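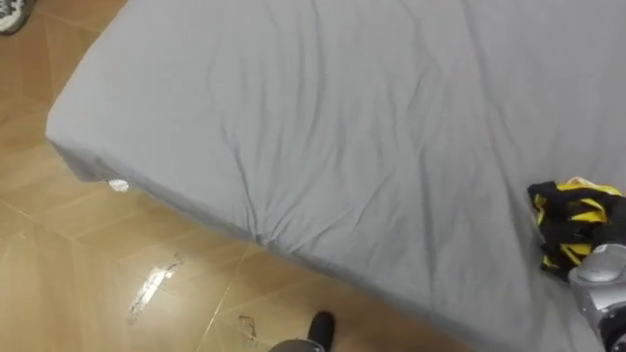

4.2 Deciding when a garment is done

A folding policy has to know when to stop, and ours was slow to learn it. The first version of Prumo scored success by the height of the cloth above whatever it was lying on, a measure that treats a bed as if it were a tabletop. Beds have opinions. In Figure 4 the grey sheet has ripples running toward its front edge and a pinched fold where the top meets the side, and the height map gave that fold nearly as much attention as the black and yellow cloth bunched up next to the gripper. Left alone, the early policy would sometimes try to fold the bed.

We therefore replaced the height term with a learned boundary score, trained on 2,933 labeled views from the Flovdale set. Aileen Cabanatuan drew most of the outlines by hand and has asked us to note that black cloth has very few edges worth admiring. Each rollout is capped at 200 steps. If the score has not settled by then, we call the attempt a failure, however tidy the result may look to a generous reviewer.

Figure 4. View from the head camera, with a cloth item on a fitted sheet and one gripper at the lower right.

The new score cost us some speed and nearly all of our attachment to the old one. It still confuses a loose hem with a sleeve when both are the same color, a weakness it shares with the Dernus baseline and with two of the authors. We return to this case in Section 5.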